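Re: [clanholm-residents] Stair landing window, cleaning it ourselves or not
Sunday, May 31, 2026

On the stair window, Jalteck's office wrote:

> The window on the upper landing is not part of the regular contract. We can
> send someone in September, when we do the outside of the building anyway.
> The charge for the landing window alone would be 149, with the inside and
> the outside done on the same visit. If residents want to clean the inside
> themselves before then, we have no objection. Please do not use anything
> abrasive on the frosted pane, and please do not lean anything on the railing.
> Whether the streaks are in the glass or on it, we can't tell from here.
> Reisinger supplied the window and may know more about the finish.

Thanks to whoever got that answer out of them. I have a few things to add and then a proposal.

First, the streaks. The thin dark wavy lines across the upper part of the frosted pane are what most people have complained about. I always took them for dirt. After looking at them a few times this month I'm less sure, and they could well be scratches. If they are scratches, no amount of washing will take them out and we should stop arguing about whose turn it is.

Second, the clear strip at the bottom. It's the only part you can see the trees through, and it's the part the kids put their hands on. It needs doing far more often than the frosted part does. A damp cloth is enough. I do it when I go past with the laundry.

Third, the sill. It is not a shelf. Things get put down there during a job and then stay for weeks, and last winter we had a flowerpot, a stack of Messide catalogs and one glove. If you are working at the window, keep your tools and wrappers together in one place and take them down with you when you leave.

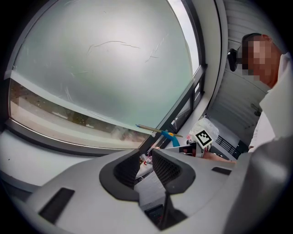 Stair landing, window side. Posted by Hamisi Ogola

The frame is dark gray and the sill is white, so they show different things. Dust shows on the frame and everything else shows on the sill. Wipe the frame first and then the sill, or you will be doing the sill twice. The small panes in the narrow section next to the big one are fiddly — a cotton swab gets into the corners better than a cloth on a finger.

On money, the stair fund stood at 783 after the door closer was paid for. The paint for the lower hall came to 412, and that bill hasn't gone out yet. So we can afford the Jalteck visit, but I would like to hear from people before I say yes to it.

My proposal:

We clean the inside ourselves in the next couple of weeks, with plain water and a little dish soap, soft cloths only. I have a bucket and enough cloths for 2 people. If the streaks come off, good, and we can decide in September if the outside is worth paying for. If they don't, I'll write to Reisinger and ask what the finish is and if a pane like that can be polished at all. I would not let anyone try a scraper on it before we have that in writing.

The ceiling slats over the landing have cobwebs again. I can't reach them safely from the stairs and I don't think anyone else should try. Add it to the list for Jalteck if they come.

Please reply to the list and not just to me. Last time I had most of the answers in my own mailbox and had to copy them all over.

Hamisi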